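고객지원 > 문의 내역 > 홈서버·백업 > 처리 중

검색어를 입력하세요 상세검색 최근 검색어 삭제

제목: Paisan 백업이 매번 65%에서 멈춰요

안녕하세요, 또 저예요. 지난번 계정 연결 문의 때 친절하게 도와주셔서 이번에도 그냥 여기다 씁니다. 전화는 제가 설명을 잘 못해서요 ㅎㅎ

집에서 Plerninberg 2베이 NAS를 쓰고 있고, 노트북에 깔린 Paisan 백업 프로그램으로 사진이랑 문서 폴더를 매일 새벽에 넘기고 있어요. 잘 돌아가던 게 9월 들어서 갑자기 65%까지만 가고 멈춥니다. 에러창이라도 뜨면 좋겠는데 그런 것도 없고 진행 막대만 파랗게 멈춰 있어요. 취소 버튼을 누르면 "취소하는 중"에서 또 멈추고요. 결국 작업 관리자로 강제 종료합니다.

환경부터 적을게요.
노트북: 윈도우 11, 남은 용량 넉넉함
NAS: 펌웨어 최신(업데이트 확인 눌러봤음), 디스크 상태 둘 다 정상
연결: 유선, 공유기는 Ado 거 쓰다가 중간에 스위치 하나 물림
백업 대상: 200GB 좀 안 되는 폴더 하나

해본 것들 (시간 순서대로 쓰려고 했는데 중간에 좀 섞였을 수도 있어요)

1. 재부팅
노트북, NAS, 공유기 다 껐다 켰습니다. 똑같이 65%. 이때까진 별일 아니겠지 했어요.

2. 랜선 교체
서랍에 있던 걸로 바꿔봤는데 속도만 더 느려졌어요. 알고 보니 엄청 옛날 선이더라고요. 원래 선으로 다시 꽂았습니다. 괜히 책상 밑에 기어들어가서 머리만 박았어요.

3. 프로그램 삭제 후 재설치
이건 좀 후회합니다. 예약 설정이 다 날아가서 처음부터 다시 잡았거든요. 설정 내보내기 메뉴가 있다는 건 지우고 나서 알았어요 ㅠㅠ 결과는 역시 65%.

4. 백신 잠깐 끄기
변화 없음. 바로 다시 켰습니다.

5. 폴더 나눠서 백업
동생이 반씩 잘라서 찾아보라고 하길래 하위 폴더를 하나씩 따로 돌려봤어요. 문서, 영수증, 여행사진은 다 끝까지 갔습니다! 여기서 진짜 소리 질렀어요. 멈추는 건 "자료모음" 폴더 하나였고, 그 안에서도 "작업대" 폴더만 넣으면 멈춰요. 용량은 별로 안 큰 폴더예요. 노트북에서는 파일이 전부 잘 열리거든요. 

그래서 파일이 깨진 건 아닌 것 같고, 이름이나 경로 쪽을 의심하게 됐습니다. 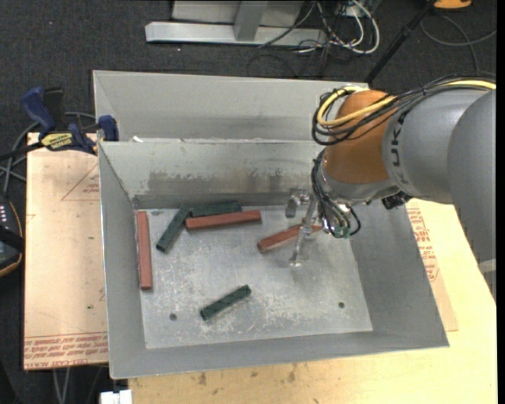

6. 로그 확인
Paisan 설치 폴더 안에 로그가 있다고 도움말에서 보고 열어봤어요. 멈추는 시점 마지막 부분만 옮깁니다.

03:18:02 스캔 완료
03:18:05 대상 폴더 비교 시작
03:41:27 경고: 경로 변환 재시도 (1/3)
03:41:57 경고: 경로 변환 재시도 (2/3)
03:42:27 경고: 경로 변환 재시도 (3/3)

이다음 줄이 없어요. 세 번 다시 해보고 실패했으면 실패했다고 써주든가 넘어가든가 해야 하는 거 아닌가요? 로그도 같이 멈춰버리니까 어떤 파일인지도 모르겠어요.

7. 파일 이름 바꾸기
제가 옛날에 맥을 쓰다가 넘어왔는데, 그때 만든 파일은 한글 이름 자음 모음이 풀려서 보이는 게 가끔 있거든요. "작업대" 폴더에도 그런 게 섞여 있었어요. 그 파일들만 영어 이름으로 바꾸고 다시 돌렸더니 65%를 넘어서 91%까지 갔습니다. 근데 거기서 또 멈췄어요. 아마 다른 폴더에도 비슷한 파일이 남아 있는 것 같은데 일일이 찾자니 눈이 빠질 것 같아요.

궁금한 거

- 멈춘 파일 이름을 로그에 찍히게 하는 설정이 있을까요? 고급 설정에 "상세 기록" 체크박스가 있긴 한데 회색이라 안 눌려요.
- 이름 풀린 파일을 한꺼번에 고쳐주는 기능은 없는지요.
- NAS 쪽 공유 폴더 문자 설정을 건드려도 되나요? 기존 백업본이 날아갈까 봐 손을 못 대고 있어요.

-- 추가 (오후 4시쯤)

답변 주신 Chathurika Seneviratne 님 감사합니다! 상세 기록은 관리자 권한으로 실행해야 켜진다고 하셔서 그대로 하니까 체크가 됩니다. 도움말에도 한 줄 적어주시면 좋겠어요. Plurthorpe 포럼에도 저랑 같은 증상 글이 있던데 거긴 답이 안 달렸더라고요.

지금 상세 기록 켜놓고 다시 돌리는 중이고 18%입니다. NAS 문자 설정은 말씀대로 안 건드렸어요. 멈추면 로그 파일 통째로 올릴게요. 티켓은 아직 닫지 말아주세요.

관련 문의
백업 진행률이 멈춘 채 취소가 되지 않습니다
맥에서 옮긴 한글 파일명이 깨져 보여요
Paisan 예약 설정 내보내기와 불러오기
Plerninberg 공유 폴더가 탐색기에 안 보일 때
상세 기록 파일은 어디에 저장되나요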